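Happy Saturday! I promised an update on the tidying policy, so grab a coffee. When I left off, Emese Bodnár and I were arguing about whether to collect more demos or just better ones. We'd been training on 2409 hand-held gripper demos, all small household clutter, and the thing still fell apart on anything floppy. Plastic bags were the worst!

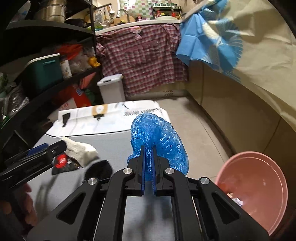 Emese's idea was to stop feeding in every demo equally and give the soft stuff extra weight (bags, gloves, cloths, wrappers). I was skeptical, mostly because I'd already spent all of July on a fancier network and didn't want to hear it. But we tried it with 500 demos held out, and grasp failures on floppy things dropped from 45 percent to 30. Same network, same data! I was so happy I called Stijn in the middle of his dinner.

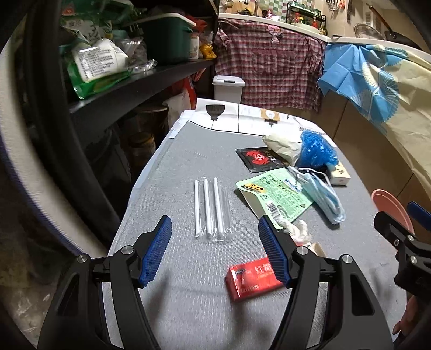 Flat things are still a pain, though. Straws and thin packets sit so low that the policy closes a hair too high and comes up with air. Stijn thinks it's a depth problem — I think our demos just rush the last bit of the approach. We have a bet on it, loser buys lunch, and I'm retraining tonight with slower ones.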